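An Afternoon at the Funuren Open Day, Grivotthorpe

I attended the October open day held by Funuren at its premises in Grivotthorpe, having registered in the summer and received confirmation by post. As several readers of this blog have asked for an account of the visit, I set one down while my notes are still legible.

Visitors were admitted at 2 p.m. and asked to sign in at a desk inside the loading entrance. Badges were issued in two colours, according to whether the holder had booked the workshop tour or the talk only. I had booked both. Those arriving by car were directed to the lower car park, and I would advise anyone attending next year to use the Tretstead bus instead, as the lane is narrow and the turning is easily missed.

The afternoon opened with a talk by Miyuki Mizuno, who leads the company's work on arms that operate in pairs. She spoke clearly and without slides for the first part, and set out the difference between placing two arms beside each other and asking two arms to share a task. In the first case each machine may be programmed on its own. In the second, the position of one is of constant interest to the other, and a small error on the left becomes a small error on the right as well. She gave the passing of an object from one gripper to the other as the plainest instance of this. A person does it many times in a morning without thought.

Questions were taken from the floor. A gentleman from a packaging firm asked whether such equipment could be left to run overnight. Ms Mizuno replied that in her view it could not yet, and that the present purpose was to record a large number of attempts, good and bad, and to study them. The team had logged 740 attempts at the handover since the spring. I was glad to hear the poor ones were kept. In my own working life, which was spent in the inspection of weighing machines, failed readings were too often thrown away.

After tea the workshop parties were formed. Ours was taken round by a Mr Uddin, a fitter of long standing, who asked that bags be left on the pegs and that sleeves be kept clear of the benches. The first stop was the repair bay, where worn gripper fingers are replaced, and the second was the store. I confess that the store held my attention longer than it should have done. Every drawer carried a printed label and a handwritten one, and the two did not always agree.

The demonstration bench was the last stop. Visitors stood behind a painted line and the arms were run at a reduced speed. Mr Uddin explained that the approach is the part that takes the most patience to set up. Two grippers must come very close together over a small object, at different angles, and neither may foul the other. He spoke at some length on cable routing, a subject on which he holds firm opinions.

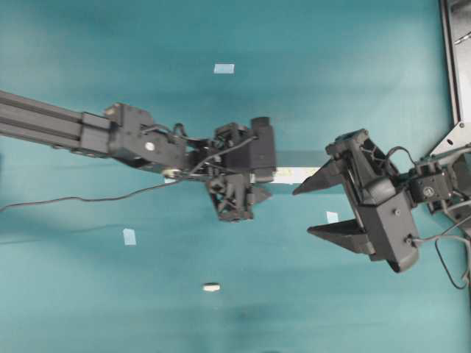
The two grippers close to a pale bar at the demonstration bench, Funuren open day.

I was struck by how much of the conversation at the bench concerned the fingers. Those fitted on the day came to a point, and a lady beside me asked whether a broad, soft pad might not be kinder to the object. Mr Uddin said that both had been tried and that each had its supporters in the building. He did not say which he preferred.

The visit closed at 4 p.m. with a short word of thanks from Ms Mizuno and the return of badges. A printed leaflet was available at the door, though supplies had run out by the time our party reached it. I understand that a further open day is intended, and I shall post the arrangements when they are received.

Comments

Harbourmaster_Ret: Thank you for this. Was there step-free access to the workshop?

Author: There was, by way of the loading entrance. The talk was upstairs, with a lift.

P. Lomas: I was in the party after yours and can confirm there were no leaflets. Very good tea, however.

TretsteadReader: Which bus is it please? The timetable has changed again.

Author: I travelled on the 188. Kindly check before setting out.

Contact the author | Copyright reserved, text and photographs | Back to top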